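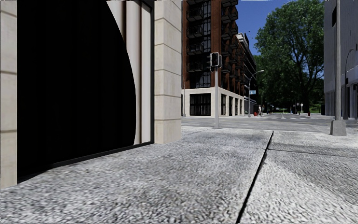
5. First drive in the Moltby street map

In this chapter you drive the virtual Ambrose robot on a sidewalk for the first time. You need the Sivness simulator installed (chapter 3) and the Bruva hand controller paired (chapter 4). It is not necessary to connect the real Ambrose. If it is connected, please read the caution first.

Caution: When the real Ambrose is connected to the same computer, it can receive the drive commands from the Bruva controller also during simulation. Set the main switch of the robot to OFF, or unplug the link cable, before you go on.

5.1 Load the map

1. Start Sivness and wait until the status line at the bottom says Ready. The first start after an installation takes longer than the later ones. Please do not close the window in this time.

2. Open the menu World and select Moltby. The map is delivered in two versions, Moltby Day and Moltby Rain. For the first drive select Moltby Day.

3. In the list Robot, select Ambrose. If the list is empty, the robot file was not copied during installation. Go back to chapter 3 and repeat the step "Copy robot files".

4. In the list View, select Front camera. The view is now low over the ground, as the real robot has it. The view Follow is more comfortable for the eyes, but it does not show what the robot software receives.

5. Press Load.

Note: Street signs at a long distance are too small to be read in the front camera view. This is normal and does not mean that the textures are missing. If the ground is plain pink, the textures are missing. See chapter 9.

5.2 Set the start position

1. Press Place. The mouse pointer changes to a cross.

2. Click on a free part of the sidewalk. Keep a distance to walls and poles of at least two robot lengths.

3. Turn the robot with the left and right arrow keys until it looks along the sidewalk and you have open pavement in front.

4. Press Place again to fix the position. With the key combination Ctrl and S you can save it under a name of your choice. Saved positions are kept when you update Sivness, but they are lost when you delete the map.

Note: A position on the roadway is accepted by the program, but the sidewalk mode will not start there. You will receive the message 104, "No walkable surface".

5.3 Drive by hand

1. Switch on the Bruva controller. The lamp on the controller must light without blinking.

2. Set the speed knob to the lowest position.

3. Hold the enable button on the back side of the controller and push the left stick forward a little. The robot drives only as long as the enable button is held.

4. Drive straight over some of the joints between the slabs. In the window Wheels you will see a short change in the four lines at each joint. When the lines stay completely flat, the option Surface detail is off. Switch it on in Settings, Physics.

5. Drive from a sunny part into a shadow and out again, and look at the window Exposure. The value should follow slowly. If it jumps, reduce Camera gain by one level.

6. Release the enable button. The robot must stop immediately. Repeat this two times before you increase the speed.

5.4 Check the detection

The detection is the part of the software which finds pedestrians, poles and larger obstacles. It should be checked on every new computer. A slow graphics card can lower the result.

1. Stand still on the sidewalk in Moltby Day, beside the grey concrete building with the overhang. Turn the robot until the dark blue kiosk is slightly right of the center, and the pedestrian with the white top is in front of the trees to the left of it.

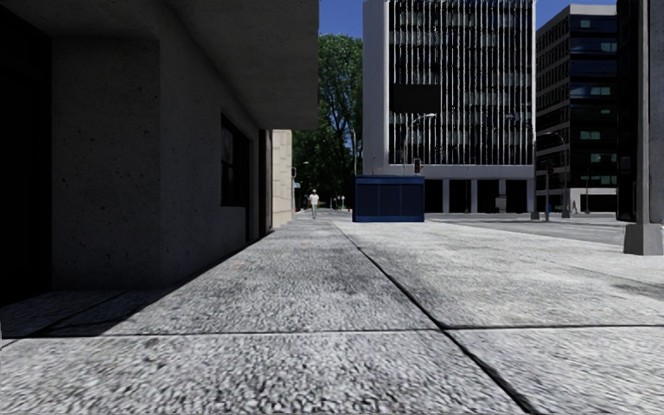 2. Press Detect. Colored outlines are drawn over the camera view, and a table opens on the right side of the window.

3. Look for the entry Pedestrian in the table. A person at this distance is small in the picture, so the value in the column Confidence may be lower than for a person who is near.

4. Look for the entry Obstacle, large. The kiosk should be in this class. The value must be 95 or higher. With a lower value, open Settings, Camera, and set Resolution to High, then press Detect again.

5. Look for the entry Pole. The thick grey pole at the right side should be found together with its concrete base. If pole and base are listed separately, set the option Join parts to On.

6. Press Save report. The report is stored in the folder Reports in your Sivness directory. When you write to our support, please attach this file and tell which graphics card you have.

Caution: A good result in the simulator does not replace the test with the real robot. Before the Ambrose drives on a public sidewalk, the complete procedure in chapter 8 must be done, and the rules of your city must be checked.

5.5 End the session

1. Release the stick and the enable button.

2. Press Stop, then Unload.

3. Switch off the Bruva controller. It does not switch off by itself while the USB cable is plugged in.

4. Close Sivness. When the program asks if the log should be kept, select Yes if you want to replay the drive in chapter 6.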